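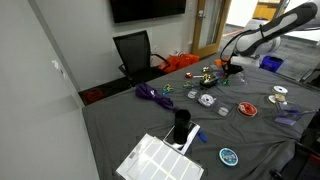
Craft Supply Sorting, Sudbridge Workroom: Progress Report

20 April 2023
By the workroom coordinator

Print this page | E-mail this page

Reporting period: second quarter of the Citia small grant. Work covered: inventory, sorting and labeling of the shared craft supplies at Sudbridge.

1. Inventory

All loose stock from the old cabinets has been taken out and entered on the inventory sheet. The sheet now has 300 lines. Each line gives the item type, condition and intended storage class. Items with no clear class are entered as "mixed" and will be reviewed at the end of the next period.

2. Sorting

Sorting is done on the cloth-covered table. Small scissors, spools of wire and thread, and short lengths of strap are dealt with in the same session, as these are the items most often returned to the wrong place. Spools that fit a clear plastic case are stored in one. Larger spools go on the open shelf with the wire end secured.

Beading wire remains the slowest class. Several spools came in without a gauge marking and have to be measured before they can be shelved. The gauge is written on the inventory sheet and on the label.

Scissors are kept by size, with no attempt to match handle colors. Pairs that need sharpening are held back and listed separately.

3. Labeling

Blank rectangular labels on sheets are in use for all boxes and cases. The first batch was written in pen and smeared, so it was replaced. Marker is now used throughout. Label text is limited to item type, size and shelf number.

4. Budget

Spending to date is 90 percent of the storage line. The remainder is held for organizer boxes from Gallegos, which quoted a delivery time of 20 working days. The labels line is underspent. We ask permission to move the balance to storage — no increase in the total is requested.

5. Open items

Shelf 3 is too shallow for the larger cases and needs a deeper board. Zukus has been asked for a price. Purple strap and similar soft goods have no permanent place yet and are kept in a lidded bin between sessions.

6. Next period

Review of the mixed class, final labels for the thread shelves, and a recount of wire stock. The next report is due in July.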